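What We Saw at the Drostura Open Day
Project report, Introduction to Automation
Gráinne Mulligan

Last updated: 9 April 2019

For our term project we had to visit a place where people work on robots and write up one demonstration in detail. I picked the open day at Drostura, mostly because my project partner Shona Gillies had been to the one before it in November and would not stop talking about it. I'm glad I listened to her! I went in thinking I would see big orange arms behind fences, and I came home with eight pages of notes on laundry.

The open day takes over the whole ground floor of the building. There were two main demonstrations when we went. The first was a sorting line called Cheon, which picks small parcels off a belt and drops them down the right chute. It was loud and very fast, and it had the biggest crowd by far. The second was a cloth handling project called Rulutora, and this is the one I chose for the report. It was in a side room with curtains, and you had to sign up for a slot. Shona signed us both up before I had even hung up my coat.

Cloth is hard for robots, and I did not understand why until the talk at the start of the session. A parcel has the same shape wherever you put it down. A shirt or a towel has a new shape each time it lands. The robot cannot keep a single model of it in memory and match it up, so it has to work out where the edges are, which part is on top, and what will happen to the rest when it pulls on one bit. People do this without thinking. I tried to write down how I pick up a T-shirt, step by step, and gave up after half a page.

The Rulutora team's way around this is to have a person do the job first, using the same kind of gripper the robot will use. They record lots of these tries and the robot learns from them. The task for the day was simple to say: take a piece of cloth off the table and put it in a basket.
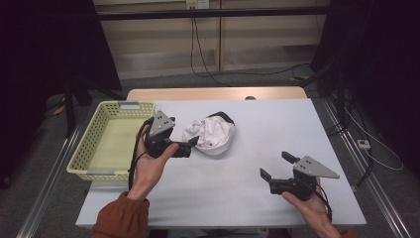
I had expected the hand-held grippers to work like the litter pickers we use at school clean-up days, and they are much stranger than that. You hold one in each hand and you have to forget about your fingers completely. What matters is the angle of your wrists. The person showing us had the left one held from below with the palm turned up and the thumb pressed on the body, which looked awkward to me, and the jaws pointed across at the crumpled cloth. The other gripper came in from the right with its jaws open. When I thought about it afterward, having one on each side made good sense for something bunched up in a mound like that, as you have two places to choose a hold from. The cables need some care too. I would have snagged mine on the basket in the first minute.

After the demonstration we were each allowed a turn. Shona went first and got her cloth into the basket on her second try. I needed more goes than that. My big mistake was squeezing too early. I closed the jaws when I thought I was touching the cloth, but I was still above it, and I came up with nothing. The person helping me said to go lower than feels right and then close slowly. That worked much better, and I got a small round of applause from the people waiting – very kind of them, considering how long I had been holding up the line.

We asked how many recordings they need. The answer for this task was 800, of which 694 had been kept so far. The rest were thrown out for different reasons, like a dropped cloth or a recording that stopped halfway. I asked if the bad ones were any use at all. We were told that opinions in the team are split, and that someone wants to try training on a set of 100 failed ones to see what happens. I would love to know how that turns out.

The software that checks the recordings is called Allow. It plays each one back and a person marks it as good or bad. We watched this for a few minutes on a screen in the hallway. I liked seeing this part, as I had always pictured robot learning as something that runs by itself overnight. There is a lot of patient human work in it. Shona asked if it gets boring, and the answer was yes, but you start to notice people's habits, and you can tell who made a recording from the way they move.

Things I would do differently: I should have brought a better list of questions. Most of mine were about speed and cost, and the session turned out to be about touch and movement. I also forgot to ask what the robot does if the cloth is caught on something, and that question has bothered me ever since. Shona thinks it would just keep pulling. I think it must have some way of feeling the load, but I have nothing in my notes to back that up.

For the second part of the project we plan to build our own very simple gripper out of kitchen tongs and a hinge, and test it on a dishcloth, a sock and a woolly hat. We will film each try and mark it good or bad in the same way. Shona is building the gripper and I am writing the marking sheet. Our guess is that the hat will be easiest and the sock the worst.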